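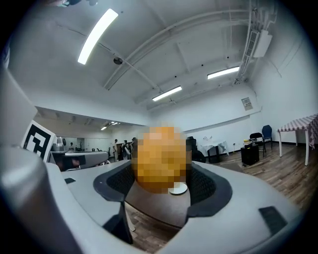
Ekaette Akinola wrote to say that she had given up on coasters altogether and put a cloth over the whole table, and that she now spends more time washing the cloth than she ever spent on the wood. A cloth also holds damp against the finish, so I would go back to coasters.

## Small things on a dark wooden table

Dark wood shows pale rings, dust and crumbs more than light wood does. Put a disc or mat under anything that stands in one place for long: a candle, a piece of fruit, a small ornament, a plant pot. Round white discs are easy to see on dark brown and easy to check for dirt.

Choose discs with a flat underside. Run a finger round the edge first and throw out any that feel rough. Lift them once a week and wipe underneath with a dry cloth. If you only ever wipe round them, a line builds up and is hard to shift.

Fruit left out needs turning every day or two. A soft patch usually starts on the underside and the juice will get past a thin disc.

## Pale rings

A fresh white ring is usually moisture in the finish and not in the wood. Leave it overnight. If it is still there, rub along the grain with a soft cloth and a very small amount of furniture wax, for no more than 2 minutes, then wait 20 and look again. Try a hidden spot first.

Black marks are a different matter. They have gone through to the wood and will need sanding back. I did our old Danley table in March and it took 3 coats of oil to get the colour even again. Each coat had a night to dry.

## Felt pads

Stick-on felt is fine under lamps and bowls. Clean off the old glue before putting on a new pad. White spirit on a rag will do it, but keep it off the table top and open a window.

Replace pads when they go flat. Grit gets into the felt and scratches just as badly as a bare base.

Last changed 2021-09-06: added the part on fruit.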